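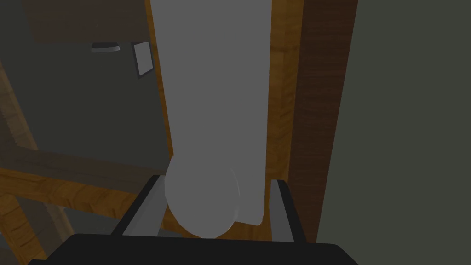 Moltus 1851 gripper at a rounded gray knob, simulated view

Moltus 1851 Handling Arm with Two-Finger Gripper

Sold and serviced by Grimlow Shop Equipment
Availability: built to order, next builds in August
Price: by written quote only, after we have seen your shop

What it is

The 1851 is a bench-mounted arm with a black two-finger gripper and a wide palm. It picks up knobs, handles and small fittings, holds them in place, and opens or closes doors and drawers for testing. The arm weighs 41 pounds without its base plate. It comes with the controller, a floor pedal, a stop button on a long cable and the Lahtinen planning software, where you set up each job on a computer before the arm moves in the real shop.

We have sold shop equipment long enough to have hauled a good deal of it back out again. Please read the whole page before you ask for a quote, including the parts that make the arm sound worse than it does in the Moltus brochure.

What it does well

Repeated door and drawer testing is the best use we have found for it. If your customer wants a hinge opened and closed 1000 times before the design is signed off, a person should not be doing that. The 1851 will do it overnight and keep a log of every cycle.

It is also good at holding. A knob held square while someone drives the screw from behind is a dull job that usually takes a second pair of hands. The gripper closes, waits for the pedal, and lets go when told.

What it does badly

Anything that changes shape from one batch to the next. Round knobs are forgiving in one way and troublesome in another: the fingers can close on them from several sides, but a smooth ball will turn in the grip if the pads are worn or the approach is a little off. Moltus lists this as "minor rotation." On a plain round knob it may not matter. On one with a pattern or a logo it matters a lot.

Tight spots are the second weakness. The palm is wide. If a post, rail or shelf sits close to the part you want to grab, measure before you buy. Customers look at the fingers and forget that the palm has to get in there as well.

It does not sort scrap, it does not notice a cracked fitting, and it will cheerfully install the wrong knob all afternoon if somebody loads the wrong tray.

About the simulation software

Lahtinen is decent software and the drawings look good on a screen. Treat them as plans. A modeled cabinet has straight posts and walls that stay where they were put. Yours may have a panel that swelled over the summer. Simulated wood grain has no effect on how a real handle sits in a real hole.

We do use Lahtinen for every setup, mostly to find collisions. It will show you early on that a finger is going to hit a rail, and finding that out on a monitor is a lot cheaper. What it will not give you is a cycle time you can promise to a customer. Run the job on the floor first and time it there. If a sales rep hands you a throughput figure taken straight from the software, ask whose shop it was measured in.

What changes for the people who work next to it

The brochure says the 1851 "frees your team for higher-value work." We would ask which work, and whether anyone has been told.

Jeneck, a cabinet shop that has run one since last year, let us pass on how it went. Assembly did get easier on the wrists. The bench staff were glad to hand over the door testing and have not asked for it back. But loading trays became a job of its own, and it landed on the same people without coming off anything else on their list. For the first few months the arm stopped often enough that one assembler spent a large part of the shift walking over to clear it. That time appeared nowhere in the savings estimate, ours included. We have since changed how we write estimates.

Pace was the other complaint. An arm that hands you a part at a fixed interval sets your speed whether or not anyone meant it to. Jeneck moved to the floor pedal, so the person at the bench calls for the next part when ready. Output dipped slightly and the complaints stopped. We now ship every unit in pedal mode. You can switch it to timed mode, but talk to the bench first.

Before you order, decide who loads it, who clears it, who is allowed to change a program, and whether those people get training hours and a pay grade to match. If the answer to all four is "whoever is nearby," wait a while.

We do not supply headcount reduction figures. Please don't ask us to put one in a quote.

Safety

The fingers can pinch hard enough to injure. Slow mode makes that less likely and does not rule it out. A risk assessment of the finished setup is required before we hand over the controller key. The stop button has to be within reach of the person working at the bench, so mounting it on the far side of the base is out.

What's in the crate

Moltus 1851 arm and base plate
Two-finger gripper, fitted
One spare set of finger pads
Controller and power cable
Floor pedal
Stop button on cable
Lahtinen planning software, one seat
Printed manual (the wiring chapter is fine, the troubleshooting chapter is thin, and we include our own notes)

Not included: bench, guarding, part trays, air supply, or any software seat beyond the first. Extra seats are priced by Lahtinen and we add nothing on top.

Wear parts

Finger pads wear fastest on metal knobs. Check them whenever parts start turning in the grip. Pads are sold in pairs and should be changed in pairs.

Trial

We keep a loan unit. Shops within our delivery area can have it on their own bench, with their own parts, before signing anything. Pick your most awkward fitting for the trial and let the people who will be using the arm run it. A fair number of trials end without a sale.

To ask for a visit, send us a drawing or a sample of the part, the clearance on all sides of it, and how many different parts you expect the arm to handle. Requests received before noon are answered the same working day.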